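Rikmont Community Hall Association
Minutes of the general meeting, May 2021

Present: 9 members of the board, plus residents. Apologies were noted and are on file with the secretary.

1. Minutes of the previous meeting
Accepted with one correction. Under the item on parking, "Louro Street side" should read "Virkance Road side."

2. Accounts
The balance on the general account is $931 after the insurance payment. The hall fund is kept separately and was not touched this quarter. A question was asked about the water bill. It covers two billing periods — the earlier one was sent to the old address and went unpaid until now. The company has the right address on record.

3. Hall floor
The board received two quotes for sanding and sealing the main hall floor. The first covers the main hall only. The second includes the corridor and the small room but leaves out moving the piano. Members asked how long the hall would be closed. Both firms gave the same answer, a week including drying time. Agreed to go with the second quote and to do the work in August, when the dance classes are on break. The piano will go into the small room first and be moved back before that room is sanded.

4. Membership
There are 89 paid households, up slightly. Renewal letters will go out by mail again. A resident asked if they could be sent by email. Agreed to put a line on the form where people can leave an email address, and to keep the paper letters for this year.

5. Plant sale
The sale raised more than last time. Tomato seedlings were gone in the first hour and there were a lot of herbs left over, which went to the Louro allotments. Next time the tables should be set up along the fence. The line for the cash box blocked the gate for most of the morning.

6. Chairs
Over 55 of the folding chairs have worn feet and are marking the floor. New rubber feet can be bought from Siveo by the bag. Agreed to buy enough for all the chairs, and to fit them before the floor is sealed. The old wooden chairs in the cupboard were discussed again. No decision.

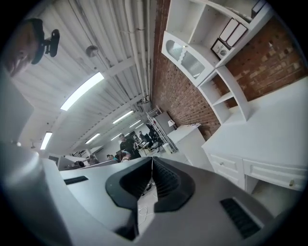 7. Outlets and cords
The main hall has too few outlets for the way it is used now, and most groups bring their own power strips. The board does not want to pay for new wiring this year. Until that changes, the rule is that nothing stays on the floor where people walk. Thin black cables trailing over a floor, as in the photo, are easy to miss and easy to catch with a foot. Groups are asked to run cords along the wall and tape them down, or to use the rubber cord cover kept behind the stage. A second cover will be bought. The hire form will be changed to mention this.

8. Keys
Two keys have not been returned. The board will write to the groups concerned. If the keys are not back by the next meeting the side door lock will be changed and the cost taken from the deposits.

9. Any other business
The light over the back steps is out again — the fitting will be replaced this time, not only the bulb. The notice board needs a new pane. Residents on Virkance Road asked that evening groups close the windows when playing music. Agreed, and a sign will be put up beside the light switches.

Next meeting: August, in the small room if it is free, otherwise in the library.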